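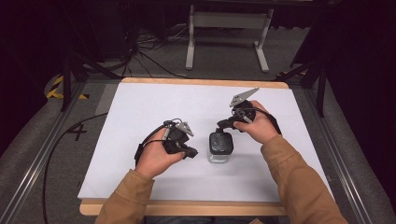 Hand-held grippers: bench setup and handling tips

Print this page | E-mail this page

Notes from the shared workshop at Jiltham, compiled by Anjani Nasution. They apply to any pair built from the Bumon drawings.

Surface. Work on a plain white board or cover the table with white paper. Black fingers and black parts are hard to judge against dark carpet.

Cables. Route each cable over the back of the hand and away from the jaws. Leave enough slack to turn the wrist fully. Tape loose runs to the floor.

Jars with screw lids. Stand the jar between the two grippers and bring the jaw down over the lid from above. Small square jars tip easily; keep the elbows low.

Inserts. Press brass threaded inserts in square to the face. Let the plastic cool before driving a screw. If a link binds, back the screw off a quarter turn and cycle the jaw 18 times before adjusting again.

Finger pads. Replace the textured lining when the edges fray badly. Clean the pad with alcohol first. Comfort Laryea uses contact adhesive and clamps for 2 hours.

Odd-shaped parts. Close on the flattest section available and check that both pads bear on it before lifting.
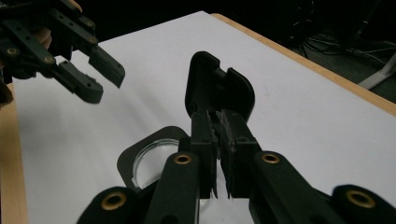
Black plastic part held between the finger pads, second gripper at upper left.

Storage. Hang with the jaws open. Do not coil the cable around the body.

E-mail this page | Print this page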